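Tamar Forms for Desktop – Fillable Document Add-On

Home › Products › Add-Ons › Tamar Forms

Version 9 | Updated 10/24/25 | Single-site and multi-site licenses

Overview

Tamar Forms is an add-on for the Lusero document server. It takes a web form that a visitor fills in and stores the answers as a structured record, which can then be sent to a spreadsheet, an email address or a shared folder. It does not need a separate database. If Lusero is already installed, setup takes a few minutes and a restart.

The add-on is used mostly by small offices that collect the same information many times over: intake sheets, rental applications, permission slips, repair requests. It will also handle longer forms with conditional pages, though very long ones should be split (see Limits).

What it does

Saves partly completed forms so a visitor can come back by link.
Checks dates, phone numbers and postal codes before the form is sent.
Keeps a copy of every version of a form, with the name of the person who changed it.
Sends a notice to one or more addresses when a record arrives.
Exports records as CSV or plain text.
Accepts file uploads, including images and short clips, and shows them as thumbnails in the record view.

Record view

The record view was rebuilt for version 9. Answers are now listed on the left and attachments on the right, and both columns scroll on their own. Attachments open in the same window. You can rotate an image, add a note to it, or mark it as reviewed. Notes are searchable. Marking a file as reviewed does not lock it.

Thumbnails are made on the server when the record is saved. PNG and JPEG files are supported.

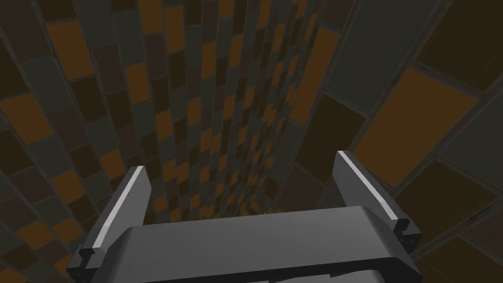
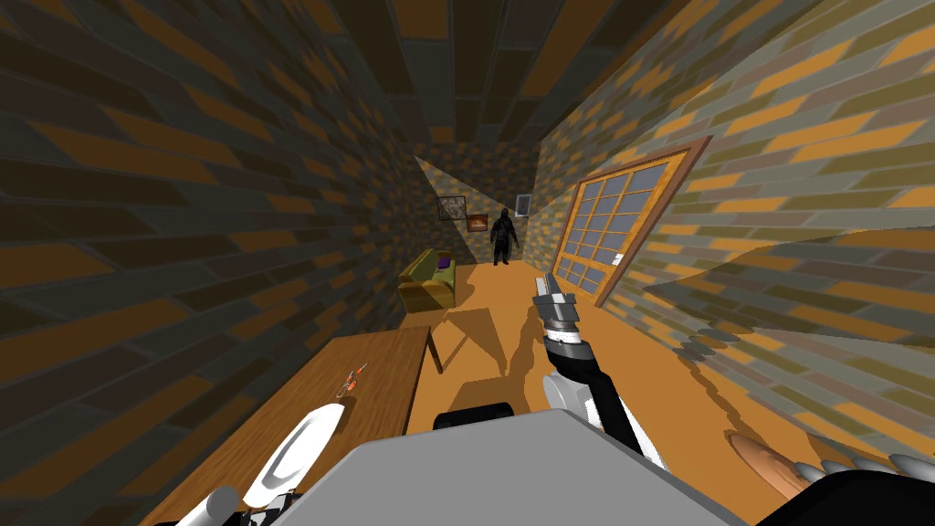 Limits

A single form can hold up to 2,737 fields, counting hidden ones. Forms near that size load slowly in the editor and should be broken into linked parts. Linked parts share one record number, so nothing changes on the export side.

Conditional rules can be nested nine deep. The editor will let you add more, but it shows a warning and the form cannot be published until the extra rules are removed.

Signature fields are typed only. Drawn signatures need the Baert signing module, sold separately.

Requirements

Lusero server 13 or later
2 GB of free memory in addition to what the server already uses
A current desktop browser for the editor
Outgoing mail set up on the server, if you want notices

The editor does not work on phones. Published forms do.

Licensing

A single-site license covers one Lusero server and any number of forms. A multi-site license covers every server registered to the same account. Both include updates and email support for a year from the date of purchase. After that the add-on keeps working – you just stop getting updates until you renew.

Test servers do not need their own license. Register the test address under the main license in your account page, and it will be left out of the count. Each license allows two test addresses.

Moving from Skadaris

Forms built in Skadaris can be imported one at a time. Open the editor, choose Import, and pick the exported file. Field names, labels and help text come across. Color themes do not. Conditional rules come across if they use only "is" and "is not" – anything else is listed in the import report and has to be entered again by hand.

Old records can be imported too, but do the forms first. Records with no matching form are put in a holding folder and can be assigned later.

Changes in version 9

New record view, as described above.
Export now keeps line breaks in long answers.
The editor asks before closing with unsaved changes.
Fixed: notices were sent twice when a form had two recipients on the same domain.
Fixed: date fields ignored the server's time zone.
Removed: the old fax export, which has been off by default since version 7.

If you use custom export templates, save a copy before updating. The update keeps them, but templates that call the old column names will come out blank in those columns. The new names are listed in the manual under Export.

Support

Support is by email, Monday to Friday. Please include your license number, the server version and the name of the form. If the problem is with an import, attach the import report as well.

Questions about multi-site pricing or purchase orders go to Lakshmi Poduval in the sales office. Trial licenses run until the end of March and can be changed to full licenses without reinstalling.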